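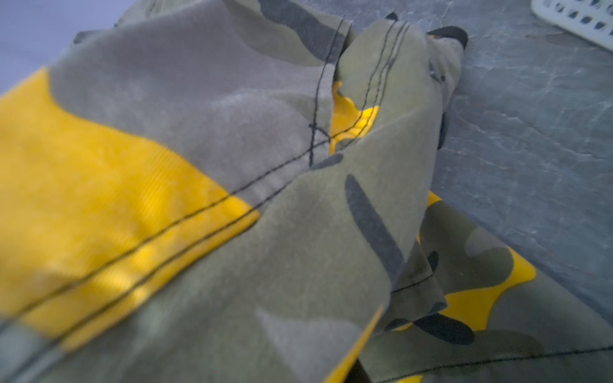 OK, notes for the club night talk, Jul 31, 2020. Keep it slow, Lakmal says I gabble!

Start with who we are: Clodton robotics club, one arm (we call it Swai), and a job that sounded dead easy back in May — pick up clothes and fold them.

Then the wrist view. Ask the room where the edge of the camouflage piece is. Let them argue a bit. Olive, grey, charcoal and bright yellow blotches, and every blotch has an outline that looks like an edge to a computer. Our first program grabbed at the blotches for a whole evening.

Point at the black stitching next. Mervin Ross had the idea of following the stitch lines, as they run along the seams and the print doesn't. Give him the credit, he's in row two.

Numbers, quickly: 844 labelled pictures, 12 garments, 8 of us labelling (very boring, biscuits helped). Plain cloth was fine after seven sessions. Patterned stuff is still hit and miss, so say so.

Pause for questions, then hand over to Lakmal for the gripper bit — and remember to give him the clicker this time.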